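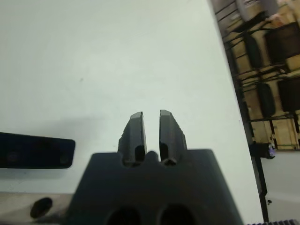
Search threads... Go Advanced search

Robot arm on the returns line, what it has changed for us so far

murirura_nights
We got our first arm in November and I've been meaning to write this up, because I read a lot of threads here before it came and most of them were either doom or sales talk. I work returns at the Murirura warehouse. Small parts mostly, hinges and brackets and adapters, stuff people order two of and send one back. Before, all of us on the line did the same thing: open, check, sort, label, next. Now the arm does the sorting for anything that fits between its fingers and we do the rest.

And I love it! I didn't expect to. Yesterday it put away 838 pieces on my shift and I didn't touch one of them. My thumbs don't hurt when I get home. I spend most of the day on the weird returns (wrong item in the box, half a kit missing, somebody's house keys once) and that was always the part I liked anyway.

tapegun26
Glad it's working out but I'd like to hear from your coworkers in a year. We had the same thing at Irnow. First six months were great, then two people left and their spots never got filled.

murirura_nights
Fair. There were five of us on the line when it came and there are five now. I can't promise you anything past that. We did ask, and they put it in writing through the end of next year, so that's what I've got.

palletjackie
What's the setup? Fixed bench or on a cart? We're looking at a Pandero for kitting and I can't get a straight answer about how much table it needs.

murirura_nights
Fixed, at a big white table next to the shelving. Ours is a Pandero too. Two-finger gripper with a camera on the wrist looking down past the fingers. Give it more table than you think. We started with one half the size and it kept nudging parts into each other. White is good too, at least for us, dark parts show up really well. The clear plastic bags are another story.

palletjackie
Ha, bags. Of course. What do you do with them?

murirura_nights
Pull them before they get to it. We have a tote marked NO BAGS and a tote marked BAGS and people still mix them up at shift change, me included.

yu_line_lead
Lead at the Yu plant here, we've had two arms since spring. Agree with nearly all of the first post, but I want to push back on "it does the sorting and we do the rest." Somebody has to mind that thing. Clearing jams, wiping the lens, swapping finger pads, restarting it when it stops to think. On our floor that landed on whoever stood closest and there was no extra pay for it. We had to raise a stink. Now it's a named job with its own rate and you sign up for it. If your place hasn't done that yet, ask early.

murirura_nights
OK that is a good point and no, we haven't. Right now it's me because I like doing it. I read the whole manual on my breaks. I'll bring up the rate thing.

tapegun26
"It's me because I like doing it" is exactly how they get you lol

murirura_nights
I know, I know. But I've been there nine years and this is the first time anybody has sent me to a training course. I can teach it a new part by myself now! I set up a whole family of elbow fittings last week and it took me most of a morning, and then I stood there watching it pick them like a proud parent.

slowfreight
Did they raise the target when it came in? That's the thing that bugged me at my last job. We were at 1338 a shift for the line, arm shows up, and it was 2000 before anybody had even learned where the stop button was.

murirura_nights
They wanted to. It's "under review" until the end of the quarter. Our line lead asked them to count the stopped time too and not just the good hours, and that slowed things down some.

yu_line_lead
Your line lead is smart. Write the stops down yourselves, on paper, with the time and what it was. We kept a clipboard on the post by the arm, and when the target talk came around we had numbers and they didn't.

slowfreight
Seconding the clipboard.

palletjackie
Back to the table question, did you bolt yours to the floor or just lock the feet? Ours would be on old concrete that isn't very level.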